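Write the rule for the table, then the rule for the tool

The draft practice note on hand-held gripper work, circulated by Rolland in August and revised twice, runs to 89 clauses. Four of them deal with the work surface. The rest deal with the tool: finger wear, pad replacement, calibration intervals, battery storage, labelling of cases. I think the proportions are wrong, and I would like to see them changed before Dradalcombe and Iltham adopt the note as a common standard.

The tool clauses are sound. A finger pad replaced on schedule gives repeatable contact, and the inspection sheet takes two minutes to fill in. My objection is that a well-maintained gripper used over an unrecorded table produces a recording that can't be compared with anything. When the Larnetti set was audited, the calibration logs were complete. The item lists were not. Sessions labelled "clear table, mixed waste" covered everything from a single cup to a full tray of packaging, and the label was of no use to anyone planning a test on deformable objects.

Three clauses need to be added.

The first is a start-state record. Before the operator picks up the tool, every item on the surface should be entered by type, material and condition. "Bag" is not an adequate entry. A translucent bag with contents and an empty opaque one behave differently under two fingers, and the entry should say which it is.

The second concerns cables. The draft treats a cable on the surface as an item and a cable running to equipment as a hazard, in separate sections with separate forms. Operators meet both at the same table. A single clause should require that any cable belonging to the equipment be routed clear of the operator's reach, and that any cable used as an item be listed as such.

The third covers shared tables. Clause 6 permits more than one operator at a surface but says nothing about the division of it. In an open office, where people work and walk past, the division should be agreed before the session and noted on the record. 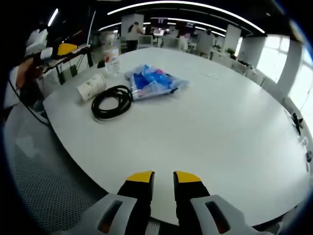
Shared table with two grippers in use. Items include a coiled cable, a paper cup on its side, a plastic bag and a clear bottle.

The usual reply is that more paperwork means fewer sessions per day. It does, slightly. A start-state entry for a table of ordinary items is a short form, and the time is recovered the first time a batch doesn't have to be relabelled from the recordings. Centres that find the form too long can submit a shorter one for comment, provided material and condition stay in it.

Comments on the current draft close on July 6, 2019. Mine will ask for the three clauses above and for the battery storage section to be moved to an appendix.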